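4.3 Recording Cable Insertion Examples

1. Start the Wekilska recorder and enter the operator name and task code.
2. Move the arm to the start pose. Open the gripper fully.
3. Check the wrist view before the first recording.
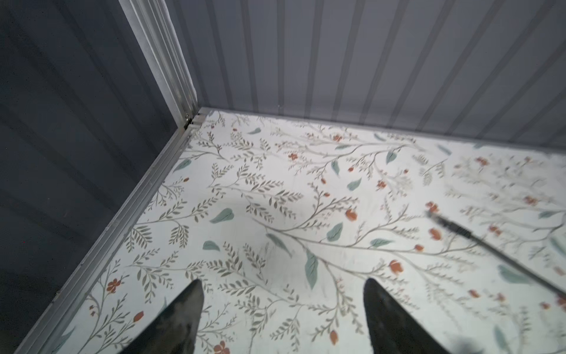
The start pose sets the zero point for every example in a batch. The policy sees only the wrist view, so keep both fingertips in view and the gap between them clear. The aluminum rail along the side of the floral surface serves as a reference line; if it shifts between recordings, run the camera check again.

CAUTION: Keep power cables out of the arm's path. Do not reach into the cell while the arm is enabled.

4. Press Record. Grip the Ethernet cable and bring it to the router. 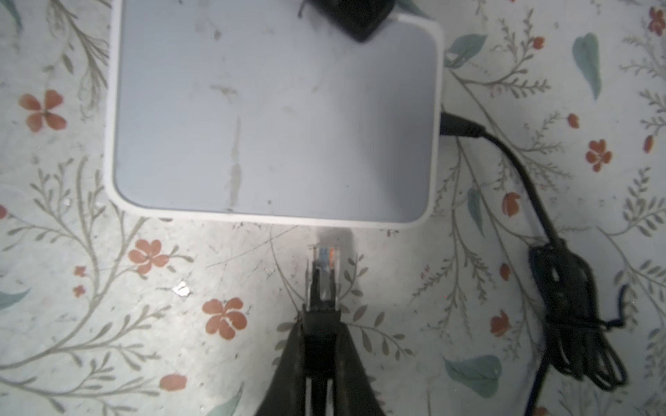 Approach speed has more effect on example quality than any other setting. Leave it at 14 mm/s for the last part of the move. Grip the cable at the black boot, with the clear connector pointing toward the router — a grip on the connector itself hides the contacts.

5. Press Stop, then mark the example Pass or Fail. Keep failed examples.
6. Repeat until the batch counter reads 85.

NOTE: If the recorder shows error 513, the wrist stream has dropped frames. Discard that example and record it again.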